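Planmont Robotics Elective – final project report
May 16, 2020

## What I was trying to do

My project was about teaching a robot arm to take small things out of a desk organizer by showing it, instead of writing out every move. I drove the simulated arm myself with a controller, saved everything I did, and trained a program to copy me. I called the project Filwood, after the street I grew up on, and the name stuck before I could think of a better one.

I started in March with big plans (I wanted it to sort an entire messy desk!) and cut that down pretty fast. By the second week it was one organizer, one arm, and a handful of objects.

## Setup

The simulator is Firero, the one we used in class. The program that learns from my driving is a small network I named Gilbert. It gets the camera picture and the joint angles, and it spits out where the gripper should go next and whether it should open or close. Each demo was cut into steps, and I set a limit of 900 steps per demo so I wouldn't sit there fiddling forever.

I tried two ways of showing the task:

- **Dragging the arm.** In Firero you can grab the end of the arm with the mouse and pull it along. It feels a lot like guiding a real arm by hand, and it's fun for the first few tries. But the wrist swings wherever it likes, and I kept dragging the fingers straight through the spot I wanted to stop at.
- **Driving with a game controller.** Left stick for sideways and forward, right stick for height and wrist turn, trigger for the gripper. It took me a whole evening to get used to it, and then it was so much better that I threw out all my dragged demos and started over.

So every demo in the final set came from the controller. There are 30 of them.

## What went wrong first

My first batch of demos was bad, and it was my own fault. I was slow and nervous, so I'd stop above the organizer and think for a while before going down. Gilbert learned that part perfectly – it would fly over to the organizer and then just hang there. I ended up writing a tiny script that drops the steps where the arm isn't moving, and I also practiced until I could go down in one motion.

The second problem was that I always came in from the same angle. As soon as I turned the organizer a little, the arm bumped the rim. For the last demos I turned it a different way each time and let myself make small mistakes on purpose, so there would be examples of getting back on track. I'd come in a bit too far over, back off, and line up again. Those messy ones helped more than any of the clean ones, I think.

## The hard part

Getting a block out of a compartment is way harder than picking one up off an open counter. There are walls on all sides, and both fingers have to fit down inside with room left to close. If the block is lying tilted, you also have to turn the wrist so the fingers match it, and from the controller's point of view that means doing three things with two thumbs.
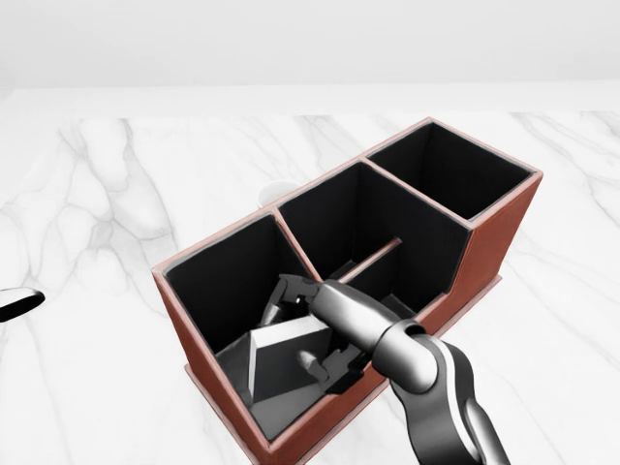

Did I need to save the gripper opening at every step, or only when it changed? Every step worked better, and the files barely got any bigger.

Saving it only on changes made Gilbert close too late, or flap open and shut on the way down, and I lost two days figuring that out.

## Results

I tested the final version with 10 tries, moving the block and turning the organizer before each one. It got the block out in 9 of them. In the one it missed, a finger came down on the divider and the arm kept pushing until the time ran out. I don't have anything in there that tells it to give up and try again, so that's on me.

I was really happy with this! The dragged demos had never gotten me a single full run.

## If I kept going

- Add a force reading so it can feel when it's pressing on a wall
- Have someone else drive, so it isn't only copying my habits
- Try thinner objects, because a block is pretty forgiving
- Record a few demos that start with the gripper already down inside

The stick settings I liked best are saved in the project folder with the demos, and the height stick is set to half speed. Leave it that way for the first hour at least.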